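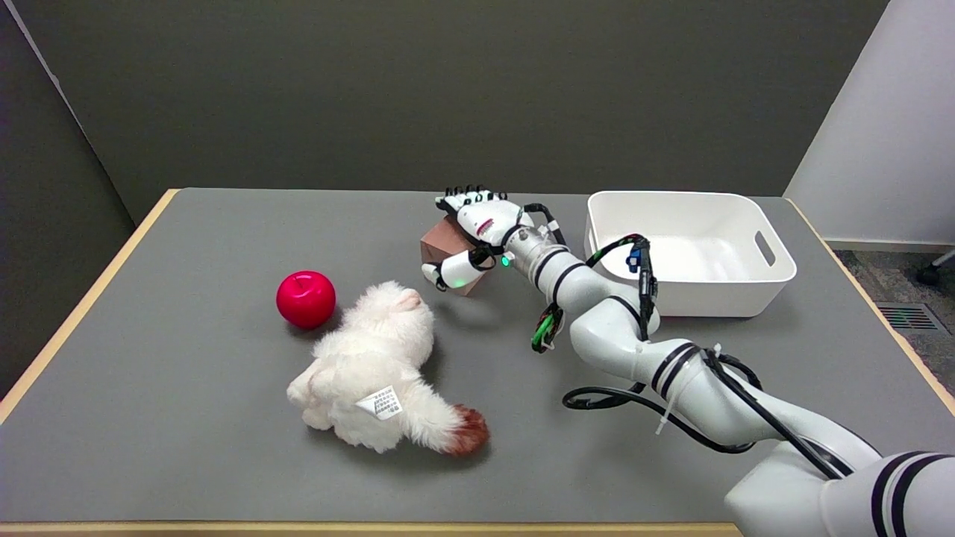
**Grasura folding workbench, 67 in. top.** In stock again as of May. Gray or birch, see below for what's different (not much).

Quick notes from Vasanthi Munasinghe, Mudgway Supply. I write these pages between phone calls so bear with me. If something's missing, ask.

## What it is

A folding table for people who sort, pack, mend, frame, pot, whatever. Heavier than a banquet table. Lighter than a real bench. Folds in half across the middle, legs tuck under, carry handle on the long side. One person can move it, two is nicer on stairs.

We sell most of them to craft fair people and small shops that pack orders in the back. A few to schools. One guy does all his beekeeping frames on his and swears by it.

## Specs

- Top: 67 in. long, 30 in. deep
- Height: 9 settings, lowest is good for sitting, highest is good for tall people standing
- Load: 800 lb spread out over the top, legs locked. NOT 800 lb in one corner. Please.
- Frame: steel, powder coated
- Feet: rubber, screw-in, level themselves a little
- Warranty: 2 years, frame and hinges. Top surface isn't covered for cuts or burns

## Gray or birch

Gray hides pencil and scuffs. Birch looks better in a living room and shows every coffee ring. Same core, same price. Gray is the one we run out of.

The gray is a matte finish, so tape comes off it easier than off the birch. Marker comes off both with rubbing alcohol if you get to it the same day. After that, no promises.

## Setting it up

1. Lay it face down on a blanket or the box it came in.
2. Unfold. Center hinge should click twice, once per side.
3. Swing the legs out till the collar drops. If the collar doesn't drop the leg isn't locked.
4. Flip it over. Get help with this part.
5. Set height with the pins. All four the same, count the holes.

Pins are tight the first week or so. A drop of oil helps. Don't hammer them, we've had three tables come back with bent pins and I can't send those out again.

## Stuff people ask

**Can I leave it outside?** Covered porch, fine. Rain, no. The core swells at the edges and then the hinge wont close.

**Does it wobble?** At the top two heights, a bit, side to side. Add the cross brace (sold seperately, fits both colors). For a sewing machine I'd get the brace no matter what.

**Will my clamps fit?** Most will. The edge is just over an inch thick. Stay clear of the hinge.

**Can I put two end to end?** Yes, there's a joining plate. Ask for the Skirnura plate, the older Grasura one is discontinued and doesn't line up with the current legs.

**Is it ok for a kitchen?** As a table, sure. It's not a cutting surface.

**Replacement feet?** Always in stock, bag of four. People lose them on gravel.

## Changes from the last version

Hinge is wider. Handle is riveted instead of screwed, the screws used to back out in the car. Shipping box is a couple inches longer, so check it fits your trunk before driving over. Severin Kälin at the Parnau warehouse measured his hatchback and it goes in on the diagonal with the front seat slid all the way up.

If you have the old version and the handle is loose, email a photo and I'll mail you a rivet kit. No charge.

## Shipping and pickup

Ships from Parnau. Freight only, too long for regular parcel. They call before they come, so give a number you pick up. Driver leaves it at the door, not up the stairs.

Pickup at the Mudgway counter after 10 am. Bring the order number and a strap.

Returns: 30 days, in the box. Keep the foam corners, a table without corners gets wrecked on the way back and then we're both arguing with the freight company.

Brace, plate, feet and the canvas carry cover are all on the accesories page. Cover is back-ordered in the long size, short one's no use for this table.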